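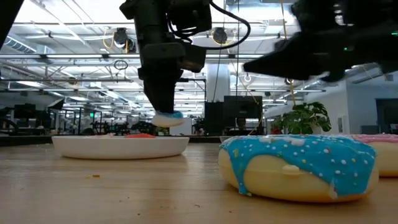

Should a bench with two arms be fully stopped before someone reaches in to reset the objects?
Stopped and held, with the hold confirmed at the pendant before a hand goes over the table edge. A pause in the software doesn't count as a hold.

smaeng
That is the wording we settled on at Draltura, and I'd like to hear how other sites have it. Ours is rule 10 in the bench sheet. The argument we keep having is over small resets, where an object has rolled and you want to nudge it back.

porden_bench
We allow the nudge if the arms are parked and the speed limit is on. With light toys and a slow arm the risk is a pinched finger. If you make people do the full hold every time they stop doing it properly by the afternoon.

T. Murakami
I don't agree with that. Parked only means the last command finished. If a queued motion is still there the arm will go when the software lets it. We had one do that in April with a hand over the plate. It was slow and there was no injury, but it went in the book.

porden_bench
Was the queue not cleared on park? Ours is.

T. Murakami
It was supposed to be. The setting had been lost in an update. The hold doesn't depend on the setting, so we use the hold.

chae_dh
Two arms makes it worse. People watch the one that is carrying something and forget the other. Our sheet says both arms are held together, from one button, and you can't release them separately while the gate is open.

smaeng
Can you post the text of that? We have separate holds and I've seen someone press only one.

chae_dh
"Both arms to be held before reaching in. Person reaching in carries the release key. Nobody else restarts." We also wipe the table at the same stop, crumbs and fibres included, so there are fewer reasons to go back in.

woojin_do
How long does a full stop cost you? We lose 77 seconds each time on the Vuvel controller, most of it homing.

T. Murakami
Then don't home. Resume from the held pose after a check at low speed. Homing is only needed if power to the joints was cut.

woojin_do
Our safety lead wants it every time. I'll ask her again.

porden_bench
I'll try the single button on one bench. I still think the nudge is fine with the queue cleared, but I can't prove the setting survives an update, so fair enough on that part.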